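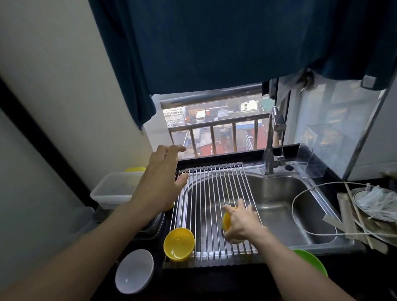
Procedures for air drying dishes in the shared kitchen of Unit 506 at Plamdale House are under review, and I would appreciate guidance from members who have dealt with a similar arrangement. The kitchen has a double stainless steel sink set into a dark countertop, with a roll-up rack laid over the left basin. We have no dishwasher. One point of disagreement concerns the bowls. Some residents leave them on their sides, as with the yellow bowl at the front left corner of the rack, while others turn them fully upside down. The present house sheet states only that dishes must be "placed neatly to dry," and both groups believe they are following it.

The household consists of 9 residents, who prepare meals at different hours. The heaviest use falls between 6:30 and 8:00 in the evening. The rack was supplied with the unit under the Dristel name and is a simple set of metal rods that can be rolled up when the basin is needed. It is adequate for a few bowls and plates, but it is not adequate for everything that is washed in an evening, and the surplus is left on the countertop. Water then collects under the dishes and spreads toward the items stored along the left wall.

I am asked to provide a revised sheet before the residents' meeting on Wednesday. Guidance on the following matters would be welcome:

Whether bowls should be dried upside down or on their sides.

Whether dishes may be set directly on the countertop while space on the rack is awaited, and whether a towel is an acceptable surface for this purpose.

How long dishes may remain on the rack before they must be put away.

Whether the steel trays and the food containers now kept at the left of the sink should be moved elsewhere.

I would prefer answers that do not require the purchase of a larger rack. The right basin must remain open for washing, and the building office has advised that nothing may be mounted on the wall or around the window.

Posted by Zübeyde Türkmen
Category: Shared kitchens and common areas
Viewed 208 times

Nermin Güneş

I was responsible for the kitchen standards at a student residence for several years, and the question of the bowls was raised at nearly every inspection. My recommendation is that bowls be placed upside down, with one edge raised slightly wherever the rack permits it.

A bowl turned fully upside down will drain well on open rods. Its weak point is the foot ring on the underside, which becomes a small dish of its own once the bowl is inverted. Water held there will run down the hand and into the cabinet when the bowl is lifted. Residents should be instructed to tip the bowl once over the sink before putting it away, or to wipe the ring with a clean cloth. It takes a moment and prevents most complaints of wet shelves.

A bowl left on its side will also drain, provided that the opening faces somewhat downward. If it leans back so that the interior faces upward, water gathers along the lower wall. It will also roll if the rack is disturbed. For a household of your size I would not leave this to individual judgment. A single rule is easier to remember and easier to enforce.

With respect to the countertop, I would not permit it as a drying surface. A smooth bowl turned down on a flat counter traps moist air inside and leaves a ring of water beneath it. A folded towel is acceptable for short periods if it is changed daily. A towel that has been damp since the previous evening should not be placed under clean dishes.

As for the time limit, we used the following wording, and you are welcome to adopt it:

"Dishes left on the rack in the evening must be put away before breakfast. Dishes washed at breakfast must be put away before noon. Any resident who requires the rack may dry and shelve the dishes already on it."

The last sentence is the important one. Prior to its adoption, residents would not touch one another's dishes, and the rack remained full while the counter filled up beside it.

I would also place the rule for plates on the same sheet. Plates cannot stand upright on a flat roll-up rack without support. They may be laid against a heavier bowl, or they may be dried by hand at once and put away. In our residence plates were always dried by hand, and this alone freed a considerable portion of the rack.

Ebuka Uzor

Just buy a second rack. They roll up and fit in a drawer.

Edited to add: I have now read the part of the post about purchases. In that case please disregard the above. A clean oven shelf laid over a towel will serve the same purpose when the rack is full, although it should be checked for grease first.

Zübeyde Türkmen

I thank both respondents. The wording on the time limit is very helpful and I intend to put it before the residents with minor changes.

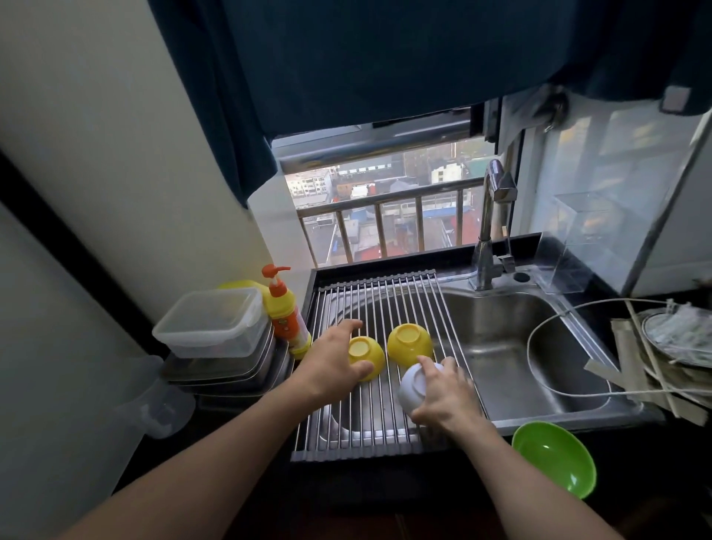 Bowls upside down on the rack over the left basin, with the dish soap and the stacked containers at left.

The rods are joined at each end by dark gray silicone strips, and the strips hold their place reasonably well on the sink. The position shown is the one I am inclined to require. The raised foot ring on the yellow bowls is exactly the feature described in the first reply, and I had not previously considered it as the source of the water in our cabinet.

Two further matters may assist anyone replying. The soap stands beside the rack at the left, where it is convenient to the person washing but is also in the way of anyone reaching for the trays. The stack there consists of food storage containers on top of steel trays, so that a resident who needs a tray must first lift off the containers, and these are usually set down on the nearest open counter. On the right side there is a further accumulation of cardboard and other articles which has no connection with dishwashing. I have asked that it be sorted before the meeting.

I should also be grateful for advice on the silicone strips. The building office supplied a cleaner called Skallutow for the sink and faucet, and the label does not mention silicone.

Xuân Khổng

I manage the common areas at Bastos Court, where we have the same general type of rack in the kitchens. I would offer the following on the matters that remain open.

On the cleaning of the rack, I would not use a product on silicone unless the label or the supplier confirms that it is suitable. Warm water with ordinary dish soap and a soft brush is sufficient in nearly all cases. The rack should be taken off the sink once a week and washed on both faces, with attention to the points at which the rods enter the strips. Residue gathers there and is not noticed from above. After rinsing, the rack should be left open until dry. It should not be rolled up and stored while damp. If there are chalky marks on the rods, a cloth dampened with diluted white vinegar may be applied to the metal, followed by a thorough rinse.

The basin below the rack also requires attention. In several of our kitchens the residents cleaned only the basin in which they washed, on the assumption that the other one was clean because only rinse water fell into it. Food particles were nevertheless present at the drain. Our sheet now requires whoever lifts the rack for its weekly washing to scrub that basin before the rack is returned.

On the trays and containers, I would move them if any cabinet space can be found. Stacked trays retain water between them, particularly if they are put together before they are fully dry, and a location beside a drying rack does not help. If they must remain, I suggest these changes:

Dry each tray by hand before it is stacked.

Store containers with their lids off, or with the lids resting loosely, until the interior is dry. A container that is closed while damp will develop an odor.

Keep the trays and the containers in separate stacks, so that one may be reached without handling the other.

Leave a hand's width of open counter between the rack and the nearest stack.

The soap may be moved to the sink ledge beside the faucet if there is sufficient room and it does not obstruct the lever. Otherwise a small saucer under the bottle will contain the drips, and the saucer can be washed with the evening dishes.

I differ from the first reply on a single point. We found that a morning deadline was not observed on weekends, when residents rise at different hours, and it led to disputes. We changed the rule so that the rack must be cleared by the person who next washes dishes, at whatever hour that may be. It has worked adequately for two years – although I would note that our residents were consulted on it before it was adopted.

Nermin Güneş

I have no objection to the alternative rule in the reply from Bastos Court. It would not have suited our residence, which was inspected each morning, but it may well suit a private household.

With the clearer view, I would add that the larger bowls should be placed toward the back of the rack and the smaller ones toward the front. A resident can then lift a small bowl without reaching over wet dishes. Cups, if there are any, may fill the spaces between. Nothing should be stacked on an inverted bowl.

Zübeyde Türkmen

The draft sheet will state that bowls are dried upside down, that the foot ring is emptied over the sink, and that plates are dried by hand. Both versions of the rule on clearing the rack will be presented on Wednesday for a vote. The trays will be moved to the lower cabinet next to the stove once the shelf there has been cleaned. Mrs. Yazıcı of the building office has confirmed that Skallutow is intended for the steel surfaces only, and the rack will therefore be washed with dish soap.

I have marked the first reply as accepted. The thread may remain open in case other households wish to contribute their own wording.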